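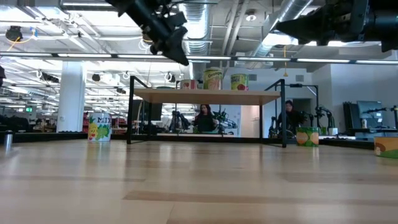
Cans on and beside a small table. Drink containers make up most of the items returned at the Altside depot.

Altside container depot to change sorting rules from September

June 18, 2024

The Altside container depot will stop accepting mixed bags of drink cans and glass bottles from September, its operator, Sirnel, said on Tuesday. Customers will have to separate metal, glass and plastic before they reach the counter. Refund amounts will not change.

The depot handled 3,934 bags in the 12 months to the end of May. Of those, 27 per cent contained more than one material and had to be opened and sorted by hand. Sirnel said hand sorting adds several minutes to each transaction and is the main cause of queues on Saturday mornings.

Cans must be empty. They may be crushed from the sides, but the barcode has to remain readable. Flattened cans with a torn or folded barcode will go to scrap with no refund paid. Labels should stay on plastic bottles. Lids can be left on or taken off.

"A mixed bag has to be tipped out, sorted and counted again from the start," said Smaranda Bălan, operations manager at Sirnel. "If it comes in separated, it goes straight onto the counting line."

The counting line was installed last year and reads up to 83 containers a minute. It rejects steel food tins, wine bottles and any container that still holds liquid. Rejected items are returned to the customer in a tray and can be left in the general recycling cage beside the exit.

Loads of more than 1,000 containers will need to be booked by phone at least one day ahead. Sporting clubs and schools that already hold an account are exempt from the booking rule until the end of the year, but must still separate their loads. Account payments will continue to be made by bank transfer each fortnight.

Sirnel will sell reusable sorting sacks at the counter in three colours — grey for metal, green for glass and blue for plastic. Customers may also use their own bags or boxes, provided each holds a single material. Cardboard boxes that are wet or have split at the base will be turned away.

The smaller collection point on Jitaru Road is not affected. It takes cans only and has no counting line, so returns there are limited to two bags per visit. The Evier site remains closed while its concrete apron is relaid, and no reopening date has been set.

Opening hours at Altside stay the same, 8 am to 4 pm Tuesday to Saturday. The depot is closed on public holidays.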